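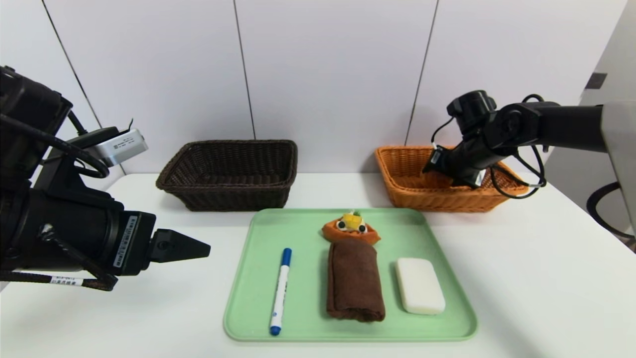 # Putting Off Difficult Conversations: A Self-Monitoring Project

Unit: Personal and Professional Development
Site of study: the Murnance campus and my part-time job at Hoarau

## 1. Background

Procrastination is usually written about as a problem with tasks, such as essays, tax returns and cleaning. I wanted to look at it in conversations. Most of the things I put off last semester involved telling somebody something they might not want to hear. I needed to drop a shift, leave a group chat, hand back a role in the student society and tell a housemate the bond had not been lodged. None of these would have taken longer than a phone call.

The question for the project was whether setting a time for a difficult conversation, and writing down the first sentence beforehand, would shorten the delay between deciding to have it and having it.

## 2. Method

I kept a diary for the whole of the teaching period. It was split into 3 stages.

**Stage one** was recording only. Whenever I noticed I owed somebody a conversation, I wrote down the subject, when I noticed it, and how uncomfortable I expected it to be on a scale from nought to ten. I changed nothing else.

**Stage two** added a set time. Each entry had to have an hour next to it before I closed the notebook. I mostly used 4 pm, as I finish classes by then and haven't started work.

**Stage three** kept the set time and added an opening sentence, written out in full. I was allowed to change it on the day but had to have something on the page.

Entries went into a paper notebook first and were typed up in Zulleck, the journal app the library recommends to first-years. I tried typing them straight in at the start, but I ignored the reminders and the entries got shorter and shorter. Paper worked better for me.

By the end I had 133 entries. Many were small (returning a borrowed textbook, asking for a reference) and I did not remove them, as I had no fair rule for what counted as small.

## 3. Results

The set time on its own made less difference than I expected. In stage two I kept the appointment when the conversation was with a stranger or an office, and moved it when it was with a friend. Several entries show the same hour crossed out and rewritten, in one case 6 times. The entry was about my share of a power bill.

Stage three went better. Delays were shorter for nearly every type of conversation, and the crossed-out hours almost disappeared. The exceptions were at work. I wrote an opening sentence for asking my supervisor about the roster and then rewrote it until it was a full page. I have counted that as a failure of the method, as the page became another way of waiting.

My discomfort scores stayed high throughout. I still expected the conversations to go badly in stage three and rated them much as I had in stage one. What changed was how long I carried them around.

A few did go badly. One friend was annoyed and stayed annoyed for a fortnight, and my entry from that evening says I regretted bringing it up. I have left it in.

## 4. Discussion

My reading of the diary is that I was delaying because I did not know how to begin. The course reader treats avoidance mainly as a fear of the outcome, and for some entries that fits. For most of them, though, I had a fair idea of the outcome and was stuck on the first ten seconds.

The method suits conversations that have one clear point. It was less use where I wanted two things at once – for example, to complain about something and also stay on good terms.

There are obvious limits. I was the only participant, I knew what I hoped to find, and the stages were run in a fixed order. I may have improved through practice alone. Stage three also fell after mid-semester assessments, when I was sleeping more. The Filtuveck worksheet we used in tutorials has a column for sleep and I should have copied it into the notebook from the start.

## 5. If repeated

- Run the stages in a mixed order.
- Limit the opening sentence to one line.
- Record sleep and work hours next to each entry.
- Score discomfort again afterwards, on the same day.

The reflective statement for this unit was capped at 3000 words and is submitted separately. The typed diary is available to the marker on request, with other people's details removed.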